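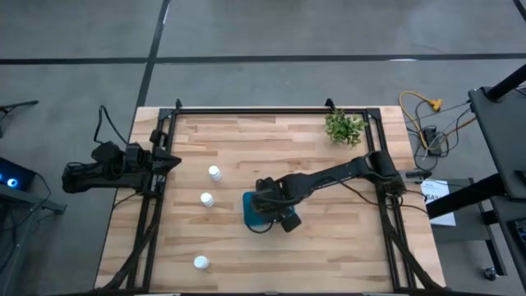 How many demonstrations does a two-arm task need before a trained policy is worth testing?

For placing small objects on a fixed target, we now start testing at 300 and stop collecting at 1000. Below the first figure the arms mostly hesitate. Past the second, our success rate moved very little, and the time was better spent on throwing out bad recordings.

I have been keeping the log for the bottle task since March. The setup is called Wuson, after the directory it was first saved in. An operator drives both arms by remote control, the joint angles are written to disk along with the camera streams, and each attempt is stored as one episode. The folder currently holds 2244 episodes across all tasks, including a good many that should never have been kept.

Most of the bad ones fall into a few groups. The commonest is the pause. A person unsure of the next move holds the arm still over the object for a second or two, and the policy learns to hold still as well, sometimes for good. Frota, the script I use for trimming, now cuts any stretch where no joint moves more than a small threshold. It must not cut the pause while the gripper closes, so gripper motion counts as movement. I got that wrong in the first version and lost an afternoon of grasps.

The second group is the corrected grasp. I used to delete these. Osian Griffiths argued for keeping them, on the grounds that a policy which has only seen clean approaches has no idea what to do after a near miss. We trained one policy with them and one without, and the one with them recovered more often. It was also slower. I keep them now, provided the correction ends in a proper grasp.

The third is habit. I always approach from the same side, at nearly the same height, and my episodes are close to copies of each other. Osian's are untidier and more useful. We swap operators every 20 minutes or so, and vary the starting positions between episodes before anyone touches the controls.

Latency deserves a line. The Hestow build added a delay between the operator's hand and the arm — small, but enough to make everyone overshoot and come back. Those episodes carry a flag and are left out of training.

Next is the handover, passing an object from the left arm to the right. The recording format needs a marker for the moment of transfer, and I have not yet decided whether the operator should press a pedal for it or whether it can be read from the gripper positions afterwards. The pedal is on order.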